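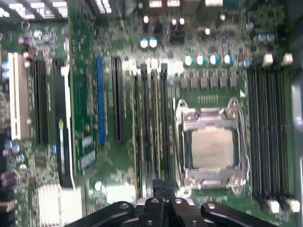 Cleaning Out an Old Desktop Computer at the Kitchen Table

Most desktop computers that come out of a closet or a basement need the same few things: the dust removed, the fans cleaned, and a decision on whether to keep the machine or take it to recycling. The job takes an evening. You do not need to know much about computers to do it, but you do need a clear table, decent light and some patience with small screws.

These notes cover an ordinary tower case. Laptops and all-in-one machines come apart differently and are not included.

What to have on hand

A Phillips screwdriver, size 2, handles most of the screws. A size 1 is useful for the smaller ones that hold drives.

A clean, dry paintbrush with soft natural bristles, an inch wide or so. Keep it for this job only. A brush that has been in paint or furniture oil will leave something behind.

A can of compressed air, or a small electric blower. Do not use a shop compressor unless it has a moisture trap and you can turn the pressure well down.

Isopropyl alcohol. The 70 percent kind from the drugstore is fine for the outside of the case, the feet and the plastic front. Use 90 percent or higher for anything inside.

Cotton swabs, a few coffee filters and a roll of masking tape. Coffee filters shed less lint than paper towels.

A muffin tin for the screws. Put the screws from each stage in a separate cup and work left to right. When you put the computer back together, go right to left.

Before you open the case

Shut the computer down, switch off the power supply at the back if it has a switch, and pull the power cord. Then hold the power button in for ten seconds to drain what is left. Unplug everything else and put a piece of masking tape on each cable with the name of the socket it came from.

Take the case outside or to the garage for the first cleaning. The dust in an old computer is fine and gray and it will settle on every surface in a kitchen. If you have to work indoors, open a window, lay an old sheet under the table and wear a dust mask.

Static can damage parts. Stay off carpet, leave the wool sweater in the drawer, and touch bare metal on the case before you reach in. A wrist strap costs very little and is worth having if your house is dry in winter.

Opening it up

The left side panel, seen from the front, is usually the one that comes off. Remove the two screws along the back edge, slide the panel back an inch and lift. If it does not slide, look for a third screw or a latch. Older cases can be stiff from years of standing in one place. Push with the flat of your hand near the rear corner and do not pry with the screwdriver, which bends the lip and leaves you with a panel that rattles.

Take a few photos with your phone before you touch any cables. Get one of the whole inside and a close one of each corner of the main board. The small wires for the power button and front lights are the ones people mix up, and a photo settles it faster than the manual will.

Lay the case on its side so the main board is flat and facing up.

Getting the dust out

1. Brush first. Start at the top of the case and work down, using light strokes to loosen the dust on the board, the cards and the bottom of the case.

2. Hold each fan still with a finger or a pencil before blowing air near it. A fan spun hard by compressed air can wear out its bearing.

3. Use short bursts with the can upright. A tilted can spits cold liquid.

4. Blow from the inside of the case toward the vents.

5. Clean the fan blades one at a time with a swab barely damp with alcohol. Do the back of each blade as well as the front.

6. Blow through the power supply from the outside only. Never open the power supply. It can hold a dangerous charge long after it is unplugged.

7. Wash the removable dust filters, if the case has them, in lukewarm water with a drop of dish soap. Let them dry overnight on a rack.

Do not use a household vacuum cleaner with a plastic nozzle inside the case. It builds static, and it will swallow a loose screw or jumper before you notice. Vacuuming the outside vents with a brush attachment is fine.

The processor cooler

The cooler is the block of metal fins with a fan on it. If the dust comes out of the fins with a brush and air, leave the cooler where it is. Removing it means cleaning off the old thermal paste and putting on new paste, and there is no sense in doing that without a tube of paste in the house.

If you do take it off, run the computer for five minutes beforehand, then shut down and unplug as above. Warm paste lets go more easily. Release the clips or screws a little at a time, working corner to corner, and twist the cooler gently from side to side before lifting. Pulling straight up can bring the processor with it.

Wipe the old paste off both surfaces with a coffee filter and the stronger alcohol. Fold the filter to a clean part for each pass and keep going until it comes away without gray on it. Let the surfaces dry for a few minutes. Put a dot of new paste the size of a small pea in the middle of the processor, set the cooler straight down and tighten the corners evenly. If you misjudge it and have to lift the cooler again, clean everything off and start over.

Keep your fingers away from the socket itself. There is no reason to lift the lever next to the processor unless you are replacing the chip.

Memory and cards

If the computer has been giving random errors, taking out the memory and putting it back sometimes clears them up. Press the clip at the end of the slot outward and the stick will loosen. On some boards only one end has a clip. Hold the stick by its edges. The gold contacts can be wiped once with a swab and strong alcohol. Skip the pencil eraser trick, which leaves crumbs and wears the plating.

Each stick has a notch that lines up with a ridge in the slot. Line them up first, then press down firmly at both ends until the clip closes. Put every stick back in the slot it came from.

Graphics cards are held by a screw at the back of the case and a small latch on the slot. The latch is easy to forget, and forcing the card will break it.

The outside

Grimy beige or black plastic comes clean with warm water and dish soap on a well-wrung cloth. For sticker residue, rub in a little cooking oil, wait ten minutes, wipe it off and wash again. Scuffs often respond to a damp melamine sponge, though it will dull a glossy finish, so try it on the back first.

Yellowed plastic is a change in the plastic itself and will not wash off.

Putting it back together

Check that every cable is back where it was and that none of them touch a fan blade. Run a flashlight along the bottom of the case and look for stray screws. Leave the side panel off for the first start, keep your hands out, and watch that all the fans turn. If the computer beeps and shows nothing on the screen, shut down, unplug and press the memory in again. That is the usual cause.

Do not push the case back against the wall. Leave a hand's width behind it. A case that stands on carpet collects dust much faster than one on a shelf or a piece of board.

If you are getting rid of it

Remove the hard drive first and keep it, or have it wiped. Take the small round battery off the board and recycle it separately. Many towns accept computers at the transfer station, and a repair shop will sometimes take a working machine for parts. Do not put any of it in the household trash.

How often

Once a year suits most homes. With pets or a smoker in the house, do it twice. September is a good month for it, before the windows close and the heat comes on.

Debora Gatti
Updated 2024-03-04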